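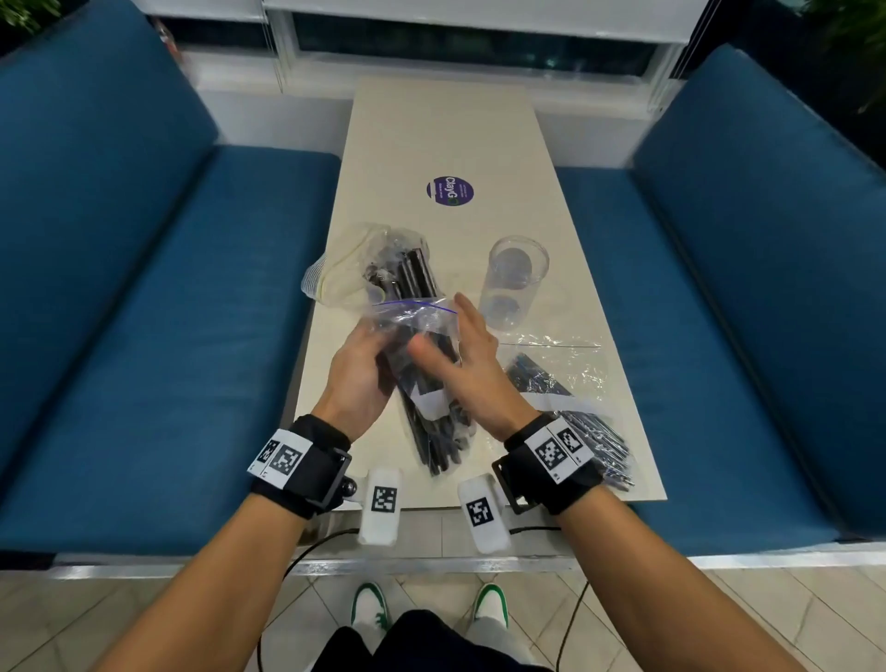 Photo: Larkura Dining Services

Table Supplies and Shared Seating: Frequently Asked Questions

The following answers apply to the booth seating in the Larkura dining hall and to the counters operated there by Drelell and Cozma. They replace the notice of May 27, 2022. Questions about menus, prices or opening hours should be addressed to the individual counters.

Where are straws and other small items kept?
Straws are kept in clear jars. Jars are filled at the booth tables during quiet periods and then moved to the supply shelf beside each counter. A jar may be left on a table for a short time while this work is in progress. Diners may take what they need from it.

Are all straws individually wrapped?
No. The dining hall stocks straws in paper wrappers for general use. Unwrapped straws are ordered for the drinks counters only, where staff hand them out with the order. The two kinds are stored separately and should not be mixed in one jar.

How many straws are placed in a jar?
A standard pack holds 100 pieces, and one pack is normally used to fill one jar. Staff are asked to stop when the jar is full enough that the straws stand upright but can still be drawn out singly. Anything left over is returned to its pack, and the pack is closed.

What happens to the outer packaging?
Plastic bags and wrap are collected from the table as soon as the jars have been filled. Zip-top bags in good condition are kept for storing part packs. Torn bags and loose film go into the bin marked for soft plastics at the service door – not into the general waste bins in the seating area. Paper bands are recycled with cardboard.

May I bring my own straw or chopsticks?
Yes. Diners are welcome to use their own. Staff at either counter will leave out disposable items on request. Please make the request when ordering, as sealed orders are not reopened.

What does ClayGo mean?
The name is short for "clean as you go." Diners are asked to clear their own cups, trays and wrappers before leaving the booth and to take them to the return station. A round purple sticker on the table serves as a reminder. Staff continue to wipe tables and benches between busy periods, and diners with limited mobility or with small children may ask for help at any counter.

How are the jars and bowls cleaned?
Jars are emptied and washed at the end of each day and must be fully dry before they are refilled. Bowls used at the tables are washed with the rest of the tableware. A jar or bowl found to be cracked or cloudy is withdrawn and replaced from the stock held by Niltari, the supplier of tableware to the hall.

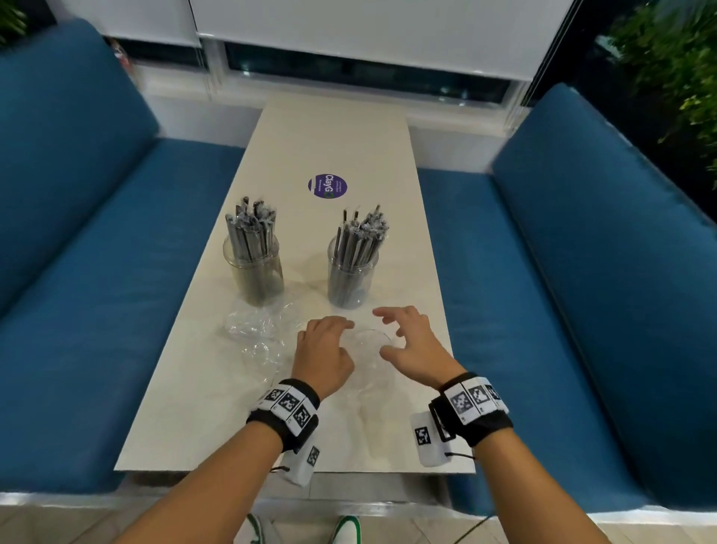

One regular diner has written to ask that the jars be given lids, on the grounds that anyone passing a booth can touch the straws inside. The suggestion has been noted. Lidded jars were tested at the Cozma counter in June and were often left open, and the hall has chosen to keep wrapped straws in open jars for the present. Diners who prefer a straw that has not been on display may ask for one from a sealed pack.

How much is used in a week?
The dining hall orders 2,000 straws a week. In the busiest week recorded to date, 2,357 were used, and the difference was met from reserve stock. The reserve is checked every Monday before the order is placed with Niltari.

May a booth be reserved?
Booths may be reserved for groups of at least 3 persons, outside the lunch period only. A booth in use for filling or sorting supplies will be cleared on request if no other booth is free.

What should I do if something is spilled on the bench?
Please inform the nearest counter promptly. The blue upholstery should be blotted with a dry paper towel. Diners are asked not to apply soap or sanitizer to the fabric.

How can I report a missing or empty jar?
Reports may be made at the Drelell or Cozma counter, or in writing through the comment box by the return station. Please give the booth number.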